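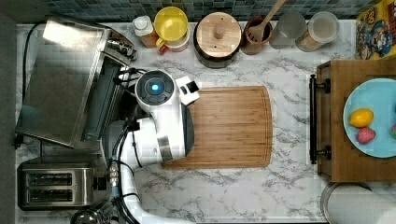
The phone rang at four in the afternoon and I let it go, figuring it was the dentist. Then it rang again, and it was the equipment manager for Nenley, wanting to know if I still had my pads and whether I could get to the rink by six.

I should explain that I sell flooring. I played goal in college, badly, and after that in a men's league where the games start so late that half of us fall asleep on the bench. But two years ago I put my name on the emergency list at the Allemetti Center, mostly for the free parking, and in all that time the list had gotten me one hot dog and a very nice lanyard.

"You won't play," he said. "You just have to be in the building."

So I drove over from Paul with my gear stinking up the back seat and the window cracked. They gave me a sweater with no name on it. It was number 40, and it was big enough for me and a friend. The starter was warming up fine, the backup had a stomach thing and was lying on the training room floor with a towel over his face, and I sat at the end of the bench next to the water bottles and felt like a king.
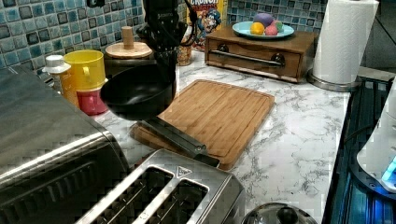
Pan and bamboo cutting board at the counter.

We were up 3-1 on Trekel with nine minutes left when our guy went down in the splits and didn't get back up. I remember thinking, oh no, poor kid. Then the whole bench turned and looked at me, and I looked at the water bottles.

There were 3,000 people in there and I swear I could hear each of them chewing. I skated out with my left strap undone. The ref waited while I fixed it, and he said, "Take your time, sir," and I think it was the sir that did it - I got mad, and mad is useful.

The first shot hit me in the shoulder. I never saw it. The second one I did see, all the way, right into the net. After that our defense more or less lay down in front of me. Big guys, 20 years old some of them, throwing themselves at slap shots so the flooring salesman wouldn't have to. One of them kept saying "You're good, you're good" every time he skated by, in the voice I use on my dog at the vet.

With a minute to go their center came in alone. I came out too far, panicked, and fell over. The puck hit the bottom of my skate and went into the corner.

3-2, final. I gave up one goal on the night, and I'd be lying if I said I've told it that way to everybody.

They let me keep the sweater. I got home after midnight and my wife was up, reading, with the lamp on.

"Did they feed you?" she said.

I told her no, and she went to see what we had.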